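Plastic woven baskets smell musty after storage – how do I clean them without wrecking them?

Posted by tarawneh_k in Cleaning and Storage
Asked in October – 3 answers

We moved to Widstead in the spring and a lot of our kitchen and bathroom things stayed boxed up in the basement all summer. I finally got to the last boxes and everything that was woven smells like a wet basement. I have a mix. Most of it is the synthetic kind, the flat plastic strands that look like wicker, and there are a couple that I am fairly sure are real willow, because they creak and shed little bits when you squeeze them.

I can't see any mold on the plastic ones. There is gray dust packed into the corners and some sticky stuff on the bottoms, probably from shelf liner. One of the willow ones has a few pale spots on the inside near the base.

I wiped one with a kitchen spray and the smell came back overnight. I used them for bread rolls and fruit before, so I'd like them to be safe for that again. Can I put the plastic ones in the dishwasher? Is the willow one with spots worth saving? And how do I store them so this doesn't happen again? The basement is the only place I have and there's no window down there.

Skulis
Member, 43 posts

Treat the two kinds separately. They don't clean the same way at all.

Plastic ones: fill the bathtub or a big sink with warm water and a good squirt of dish soap. Warm, like you'd use for a hand wash. Very hot water softens some of these strands and the sides can sag. Let them soak for an hour, then go over them with a soft nail brush or an old toothbrush. Brush in the direction of the strands first, then across. The dust sits under the crossings, so a quick wipe with spray never reaches it. I'd guess that's why your smell came back. Rinse with the shower head from the outside in.

If they still smell after that, soak again for 30 minutes in one part white vinegar to four parts water, then rinse well. Do not mix the vinegar with anything that has bleach in it.

Skip the dishwasher. Some would survive it but many have a wire frame inside the rim, and once water gets into the wrap around that wire it rusts and bleeds brown onto whatever is underneath. I lost a good bread basket that way. The heated dry is also hard on them.

Dry them upside down on a towel for a few hours, then right side up overnight with air moving past them. A small fan is fine. They feel dry long before the rim is dry, so give it the full night.

Sticky shelf liner glue: cooking oil on a paper towel, leave it 10 minutes, rub it off, then wash with dish soap.

Willow: don't soak it. Vacuum it with the brush attachment, wipe it with a cloth wrung out in soapy water, then wipe with a clean damp cloth and dry it outside in the shade. Full sun makes it brittle. Pale spots can be mold or just mineral marks. If they smear or look fuzzy, it's mold, and I wouldn't put bread in that basket again even after cleaning. Use it for something like clothespins, or let it go.

gedosari_attic
Member

just throw them out, they are 3 bucks at the dollar place. not worth a whole afternoon

plainporch
Member, 17 posts

I agree with most of what Skulis wrote. A few things to add, mainly about storage.

I keep mine in a basement too. What made the difference for me was getting them out of closed boxes. Cardboard takes up damp from the floor and holds it against whatever is inside. I put up a wire shelf with the lowest level 6 inches off the concrete and everything woven goes there with nothing wrapped around it. They get dusty, but dust washes off.

Don't put plastic bags over them unless you are certain they are dry. If you want to keep dust out, an old pillowcase works and lets air through.

Stacking is fine as long as they aren't jammed together. Similar sizes will lock into each other and trap damp between the walls. I set one on top of another and leave it loose.
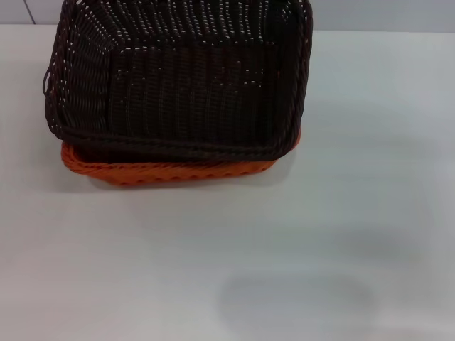 Dark brown basket on top of the orange one. The weave has small gaps all through it, so go over it with a brush.

The other thing is humidity. Get one of the cheap meters from the hardware store and leave it on the shelf for a week before you put anything back. If it sits above 60 percent, you need a dehumidifier or a different spot – a closet on the main floor, the top of the fridge, anywhere with some air. Charcoal bags and baking soda help with a smell that's already there, but they won't fix a damp room.

For food I always line them with a clean cloth napkin, even the plastic ones. It keeps crumbs out of the weave and you can wash the napkin after each use. Fruit I put in without a liner, but I take it out and rinse the basket every couple of weeks, because one soft peach will leave juice under the strands and you'll be back to the toothbrush.

On the willow, a smear test with a white cloth is easy. Dampen a corner, rub one spot and look at the cloth.

tarawneh_k
Original poster

Thanks. Did the soak and the brush last night and the water went gray right away. The vinegar was needed for two of them. They're drying by the fan now. The willow one did smear, so it's going out to the garage for clothespins. I'll look for a meter before anything goes back downstairs.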